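Stories > Short Fiction > New Writing
Filed under: Fiction, Family, Short reads

The Key to Zirell

The ferry to Jatport left at half past five, and Aurel Chiriac was on it with one bag and a cake tin. The cake was from his sister Besa. She had packed it herself and taped the lid down twice, and she had told him not to open it until he had seen the house.

"What if I don't like the house?" he said.

"Then you'll want the cake," she said.

Their uncle had left the house to both of them. It was called Zirell, after nothing they knew of, and neither of them had been there since they were children. Besa had a shop to run and a bad hip, so Aurel went. He was retired from the water board and had no good excuse.

He sat inside for the crossing because of the wind. A man across from him was reading the fishing page and eating a boiled egg. Aurel took out the letter from the solicitor and read it again. It was dated March 7, 2019, and it said that the house was to be sold or kept, as the heirs saw fit, and that a Mrs Worku next door had the key. It also said there was an unpaid bill of 400 dollars for roof repairs. He had read that line several times already.

Mrs Worku was waiting at her gate when he walked up from the wharf. She was a tall woman in gumboots and a good wool coat.

"You've got his ears," she said, and gave him the key.

"Did you know him well?"

"I knew him 30 years. He didn't like to be known well." She looked at the cake tin. "Is that for me?"

"It's from my sister. I'm not meant to open it yet."

"Fair enough," she said. "Mind the step. He never fixed it."

He minded the step. The lock was stiff, and he had to put the bag down and use both hands. Inside it smelled of camphor and old newspapers. He had expected a small house, with small rooms and low ceilings, the kind an old man lives in by himself with a radio. He remembered a kitchen and a back porch and not much else. He stood on the mat for a while with his coat on and then went along to see what there was.
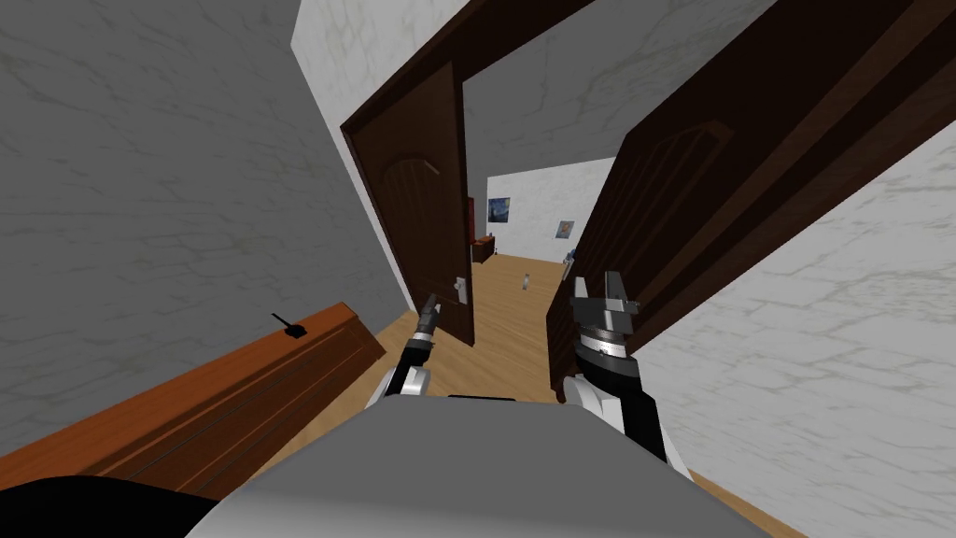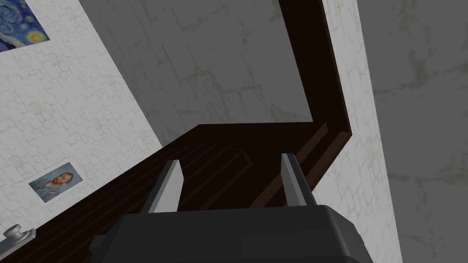 His uncle had been a clerk at the customs office all his working life, and he had never spent a dollar in front of anyone. He darned his own socks. At Christmas he sent each of them a card with a five dollar note in it, and the note was always an old one, folded in four. So Aurel did not know what to make of the hallway. It was narrow, but the walls were veined like marble, grey on one side and nearly white on the other, and the dark brown doors at the end had arched panels in them, as if they belonged to a bank. He put his palm on the wall. He thought of the socks.

He went through all the rooms and opened the curtains. In the kitchen there was one cup, one plate and a drawer full of string. In the bedroom the bed was made. On the chair beside it was a pile of exercise books held with a rubber band, and the band broke when he touched it.

They were accounts. His uncle had written down everything he bought, in pencil, with the price. Bread, lamp oil, stamps. Every few pages there was a line that said only "House", and a sum next to it. The sums were small at first. Later they were not small. Aurel sat on the edge of the bed and turned the pages until the light started to go.

In the last book he found the letter. It was to Besa and him both, and it had never been posted. It was short.

"I would like you to come and stay when it is finished," it said. "I am doing the front part first. I will be 66 in the spring and I have time now. Bring warm clothes. The porch is cold but you always liked the porch."

Aurel worked it out. His uncle had been 84 when he died.

He went back to the kitchen and found the telephone. It still worked, which surprised him. Besa picked up straight away.

"Well?" she said.

"There's a letter."

He read it to her. She didn't say anything for a bit. He could hear the shop radio going behind her, and somebody asking for a bag of onions.

"Is it finished?" she said.

"The front part is. The kitchen's the same as it was. So's the porch, I think. I haven't been out there yet."

"Is it nice, the front part?"

He looked back down the hall. He hadn't found the light switch yet.

"It's very grand," he said. "I don't know that I'd call it nice. You'd have to see it."

"I can't get on a ferry with this hip."

"They have a ramp now - I saw it. A man took a pram down it."

"Hold on," she said, and he heard her put the receiver down and serve the person with the onions. She was gone a good while. He pulled the string drawer open and shut. When she came back she was out of breath.

"What's the bill for the roof?" she said.

"400."

"I'll pay half. Don't sign anything until I've been."

"All right."

"Have you opened the cake?"

"Not yet."

"Take some next door," Besa said. "It's too big for one person."

He found a knife and cut through the tape. It was the walnut one their mother used to make, a little flattened on one side from the bag. He cut two thick slices and put them on the one plate. Then he buttoned his coat, went out the front, and forgot about the step.

The plate survived. Mrs Worku had heard him from her kitchen, and by the time he was on his feet she was at the fence with a torch.

"I did tell you," she said.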